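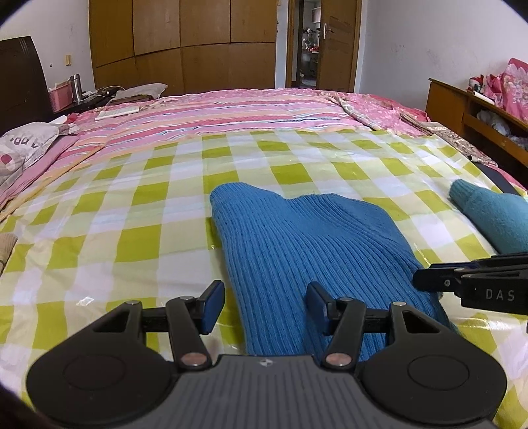

2023-02-10

Back on the Oltdale turnout numbers today, with too much coffee and the old precinct file open again. The November count has Plendel ahead of Tóth by 147, out of 1,533 ballots, and I still can't get my own tally to match! I was 2 off all morning (found one, a smudged line in the absentee column, so I'm down to a single stubborn ballot).

The fun part is the Trarov precinct. Our phone survey had it going to Tóth by a mile and it went the other way – I think we leaned way too hard on landlines again. Only 223 people picked up in the whole district, and they skewed older than the folks who vote there. I reweighted by age and the gap shrank a lot, but it still points to the wrong winner, so age can't be the whole story.

Next up: try weighting by whether they voted in the last midterm, and rerun the absentees separately. Please don't touch the sheet called "final", it isn't. The clean copy is in the shared folder with today's date on it.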